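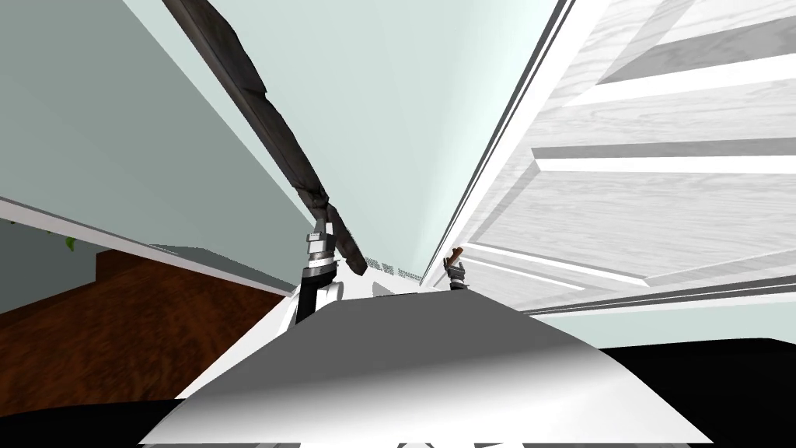 Atelier Oláh
Rédaction technique, manuels Nusberg

5. Enregistrer une démonstration en téléopération

Cette section concerne l'enregistrement d'une tâche à deux bras dans le simulateur Moltent, avec le poste de commande à deux poignées. Pour le guidage à la main du robot physique, reportez-vous à la section 6. Le poste doit déjà être installé et les poignées appairées (section 3).

Une démonstration correspond à une seule exécution de la tâche, depuis la pose de départ jusqu'à la pose de fin. Moltent enregistre les positions des articulations, l'ouverture des deux pinces et les images de la vue embarquée. Il n'enregistre ni la voix ni les mouvements faits pendant une pause.

5.1 Avant de commencer

1. Allumez le poste de commande, puis les poignées. Le voyant de chaque poignée passe au vert fixe.

2. Ouvrez Moltent et chargez la pièce de travail depuis le menu Environnements.

3. Vérifiez la connexion dans Réglages > Réseau. Le port par défaut est le 3588. Si votre service informatique l'a fermé, indiquez-en un autre des deux côtés, poste et simulateur, puis relancez Moltent.

4. Sélectionnez le robot à deux bras et chargez le profil de l'opérateur. Un profil contient la taille des mouvements, la sensibilité des gâchettes et le côté dominant.

5. Choisissez la vue embarquée. La coque claire du robot occupe le bas de l'écran et les deux bras dépassent derrière elle.

Note – Les pinces n'ont pas la même taille apparente quand l'une est plus loin que l'autre. Dans la vue qui ouvre cette section, la pince droite, petite et éloignée, se trouve au pied du montant blanc, alors que la gauche est nettement plus proche. Fiez-vous à l'indicateur de distance du bandeau pour comparer les deux profondeurs.

Attention – Ne chargez jamais un profil prévu pour le simulateur sur un robot physique. Les limites de vitesse ne sont pas les mêmes.

5.2 Prendre la main sur les bras

1. Tenez les poignées devant vous, coudes au corps, paumes face à face.

2. Appuyez sur les deux boutons latéraux et gardez-les enfoncés pendant 700 ms. Un signal sonore confirme la prise de contrôle. En dessous de cette durée, l'appui est ignoré.

3. Bougez d'abord la main gauche seule, lentement, puis la droite. Si un bras part dans le mauvais sens, relâchez les deux boutons et refaites l'étalonnage (section 3.4).

4. Pressez puis relâchez chaque gâchette. La pince suit la course de la gâchette : gâchette relâchée, pince ouverte.

5. Amenez les bras à la pose de départ. Le contour affiché en surimpression disparaît quand la pose est atteinte.

Quand vous relâchez les boutons latéraux, les bras gardent leur position. Vous pouvez alors ramener vos mains à une position confortable, puis reprendre le contrôle. Cette manœuvre s'appelle le débrayage. Elle est permise pendant un enregistrement, mais chaque débrayage laisse un temps mort dans la démonstration. Supprimez ces temps morts à la relecture (5.5).

5.3 Approcher l'objet

Les consignes suivantes valent pour les objets longs, qui sont les plus difficiles à saisir proprement à distance.

1. Lancez l'enregistrement avec le bouton supérieur de la poignée dominante. Le bandeau devient rouge.

2. Ouvrez la pince avant d'avancer le bras. Une pince qui s'ouvre contre l'objet le repousse, et la politique entraînée reprendra ce défaut.

3. Placez la pince dans l'alignement de l'extrémité à saisir. Dans la première vue, la pince gauche est juste sous le bout inférieur de l'objet long et sombre, qui arrive en diagonale depuis le haut de l'écran.

4. Réglez l'orientation du poignet avant de terminer l'approche. Tournez la poignée, pas le coude.

5. Passez en vitesse réduite sur les derniers centimètres (molette vers l'arrière). La valeur conseillée est 22 % de la vitesse nominale.

6. Fermez la gâchette d'un mouvement continu. Évitez les pressions par à-coups.

Note – Si l'autre pince tient déjà quelque chose, gardez sa gâchette pressée pendant toute l'approche. Le verrouillage de pince (double pression rapide) évite la fatigue de l'index. Un cadenas s'affiche alors dans le bandeau, du côté verrouillé.

Attention – Le verrouillage reste actif après un débrayage. Pensez à le retirer avant de poser l'objet.

5.4 Pince vide, reprise et annulation

La pince gauche est ouverte et vide dans la vue suivante, avec l'objet long orienté en diagonale au-dessus et entre les deux pinces. C'est une configuration où l'on peut encore choisir l'angle d'approche sans rien toucher.
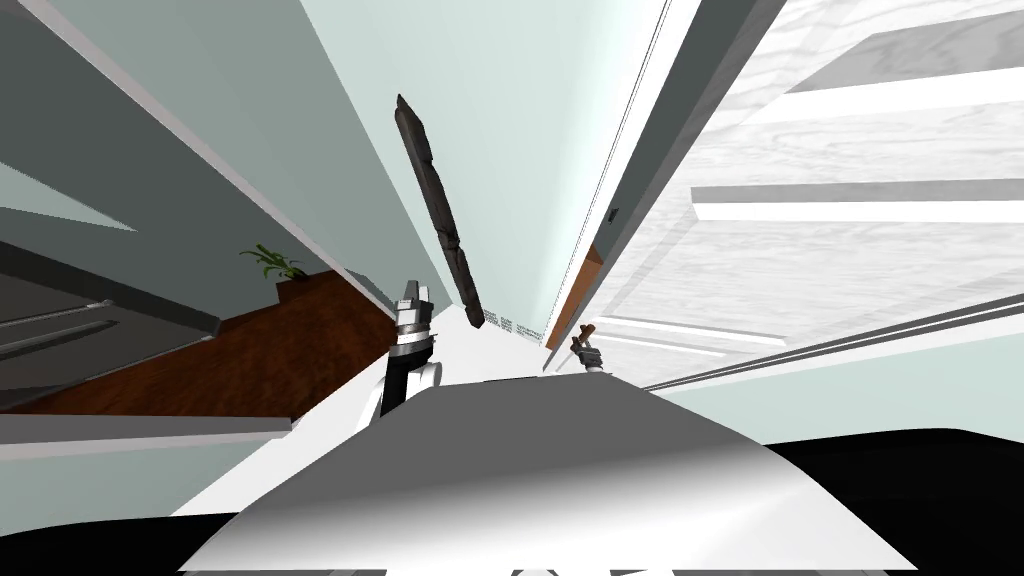
Sur le site de Tremville, un opérateur signale qu'il préfère annuler dès la première saisie manquée, même quand la suite paraît rattrapable, et qu'il obtient ainsi des séries plus faciles à trier. « Je garde les reprises dans un dossier à part, ajoute-t-il, et je ne les mélange qu'à la fin. » Sa méthode est compatible avec Moltent. Elle demande seulement de créer un second dossier de destination avant la séance.

Par défaut, nous conseillons la procédure suivante.

1. Si la pince s'est refermée à côté de l'objet, rouvrez-la complètement.

2. Reculez dans l'axe du poignet, sans mouvement latéral.

3. Marquez la reprise avec le bouton inférieur de la poignée dominante. Un repère jaune est ajouté à la chronologie.

4. Recommencez l'approche à partir de l'étape 3 de 5.3.

5. Après une deuxième saisie manquée dans la même démonstration, annulez. Maintenez le bouton inférieur jusqu'à l'extinction du bandeau rouge.

Une démonstration annulée n'est pas effacée tout de suite. Elle reste dans la corbeille de la séance et peut être récupérée jusqu'à la fermeture de Moltent.

Si l'objet passe à travers un mur ou reste accroché à une surface, il s'agit d'un défaut de contact du simulateur. N'essayez pas de le dégager avec les pinces. Annulez, puis choisissez Environnements > Réinitialiser les objets.

5.5 Terminer et relire

1. Posez ou relâchez l'objet selon la consigne de la tâche, puis ramenez les bras à la pose de fin.

2. Attendez que les deux bras soient immobiles avant d'arrêter l'enregistrement.

3. Ouvrez la démonstration dans l'onglet Relecture. Regardez-la une fois en entier, à vitesse normale.

4. Réglez les curseurs de début et de fin. Coupez les temps morts dus aux débrayages avec la commande Resserrer.

5. Consultez l'indice de fluidité. Une démonstration dont l'indice est inférieur à 78 est classée « à revoir » et n'est pas envoyée à l'entraînement. Le seuil peut être modifié par l'administrateur du poste.

6. Donnez un résultat : réussie, réussie avec reprise, échouée. Ce champ est obligatoire.

7. Enregistrez. Le nom du fichier reprend la tâche, le profil et l'heure de début.

Note – L'indice de fluidité ne tient pas compte du résultat. Une tâche échouée avec des gestes réguliers peut recevoir un bon indice – le champ du point 6 est le seul à indiquer l'échec.

5.6 Messages courants

« Pose de départ non atteinte » : un des deux bras est encore hors du contour. Vérifiez aussi l'ouverture des pinces, qui fait partie de la pose.

« Retard de commande » : la liaison entre le poste et le simulateur est trop lente. Fermez les autres vues et passez en connexion filaire.

« Poignée perdue » : la poignée est sortie du champ de suivi ou sa batterie est faible. Les bras s'arrêtent et l'enregistrement se met en pause. Replacez la poignée devant vous et reprenez au point 2 de 5.2.

« Espace insuffisant » : changez de dossier de destination ou videz la corbeille de la séance. La démonstration en cours est conservée.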